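## Folding at home, Thursday talk (Bindadville)

Good evening. My name is Tiziana, and I will speak for around 2 minutes about the soft clothes, the ones with ribs.

- Ask the room: who folds on the bed, and who on the table? (wait for hands)
- Ribbed knit is stretchy. Do not pull it by the corner, please pinch in the middle of the cloth.
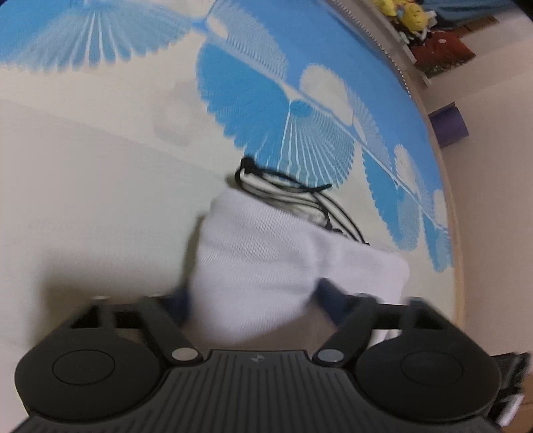 ## After the pinch

- Lay it flat on your patterned cover and smooth the wrinkles along the ribs, with the palm.
- Favourite mistake of mine: folding too small. Two folds are enough.
- Give the word to Lino for the drawers.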